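Garage and Basement Floors > Coatings and Finishes

Thread: Two coats or three on an old slab? (plus my color rant)

sandlotgus
Posted Tuesday, April 24, 2018

OK folks, I'm finally doing it! The basement workshop is getting a real floor. 600 square feet of bare slab, poured long before we bought the house, and it has been shedding dust on everything I own for 7 years. I've already run the grinder over half of it and I'm having way too much fun.

Plan right now is the Eltex two-part kit, water-based primer and then two color coats. My neighbor used the Greco stuff and loves it, but it only came in battleship gray and a red that looks like a diner booth. I want something light and warm. Light floors make a low ceiling feel so much better, and when you drop a tiny screw you can find it again.

Questions: is a third coat worth the money? And does anybody regret going light?

mudroom_max

Third coat, yes, every time. I did two on mine and the path from the stairs to the bench wore through in a couple of winters. I patched it and the patch shows.

Also tape a square of plastic to the slab overnight before you buy anything. If there's moisture under it in the morning, stop and come back here.

pegboardpenny

Going light was the best thing I did down there! Mine is a grayish beige and it hides dust way better than the dark charcoal I had in the old garage. That charcoal showed every footprint and every crumb of sawdust. I swept it constantly and it still looked dirty by lunch.

Get the matte topcoat if you can. Gloss looks amazing for a week and then all you see is scratches.

trowelhead

Have to disagree with Penny on matte. Matte holds on to grime. I have a satin clear over gray and a wet mop takes care of it in one pass. With matte you're on your knees with a brush — ask me how I know.

And Max, a third coat over a badly prepped slab is just a thicker thing to peel. Grind it properly and two is plenty. Prep is 80 percent of the job.

mudroom_max

My prep was fine, thanks. It was foot traffic, and a rolling tool chest with hard wheels.

pegboardpenny

Never owned a brush for it, trowelhead! Neutral cleaner and a microfiber pad. Maybe it depends on the brand.

Gus, this is the sort of color I mean, next to white cabinets: 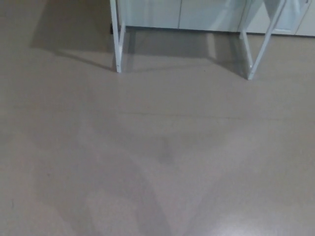

Pale greige with a bit of speckle. Goes great with white.

sandlotgus

Oh, I love that. The shade isn't dead even from one side to the other and I think that's what makes it look good. A perfectly flat color would look like a sheet of cardboard to me.

I was going to leave my old brown cabinets alone but now I want white ones too. My wallet is going to hate this forum.

trowelhead

I'll admit that's a nice color. Still say satin.

narrow_gauge

Piping up from the Koltport end of the state, where every basement is damp. Do the plastic test in more than one spot! Mine passed in the middle and failed along the north wall. I ended up putting Narkoler sealer down first and waiting until June to coat. Glad I did, the rest went on like butter.

For speckle, go easy with the flakes. Toss them up high and let them rain down. If you throw at the floor you get clumps.

sandlotgus

Plastic is taped down in four spots as of tonight, including the corner by the water heater that I don't trust. The guy at the store quoted me $1512 for three coats plus a clear, so I'm going to price it with two and see how much that saves.

Anybody have a roller they like? The cheap ones shed fuzz all over my test board.

mudroom_max

Shed-free, 3/8 nap. Wrap it in painter's tape and peel it before you start, it pulls the loose fuzz right off.

trowelhead

Finally something Max and I agree on.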